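**Questions about the Warnstead kitchen rebuild appeal**

**What is the money for?**

Repairs to a family home in Warnstead after a house fire in October. Insurance covers the structure. It doesn't cover the temporary rental, the kitchen fit-out or the travel to the burns clinic in Pranwood.

**How much has been raised so far?**

$1,230, from online gifts and the sausage sizzle at Dukar. We update the total every Friday.

**Is there a goal?**

No set goal. The builder's quote for the kitchen isn't final, and the rental costs depend on how long the work takes.

**Where does my donation go?**

Into a separate account that needs two signatures for any withdrawal. Nothing is paid out in cash.

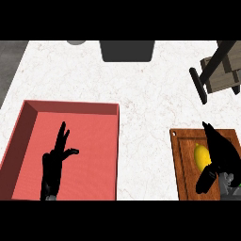 Receipts are kept for every payment. If you've donated and would like to see them, send us an email and we'll send copies.

**Is my gift tax deductible?**

No. This is a private appeal for one household and we aren't a registered charity.

**Can I give goods instead?**

Not at the moment. The rental is furnished and there's no storage. Grocery and fuel cards are welcome and can be left at the Sial Road newsagent, marked "Box 521".

**Can I donate without my name showing?**

Yes. Tick "anonymous" on the donation form. The organisers will still see your name but it won't be on the page.

**Can I get a refund?**

Yes, if you ask within 2 weeks. Card refunds go back to the same card.

**What happens to any money left over?**

It goes to the Warnstead fire brigade.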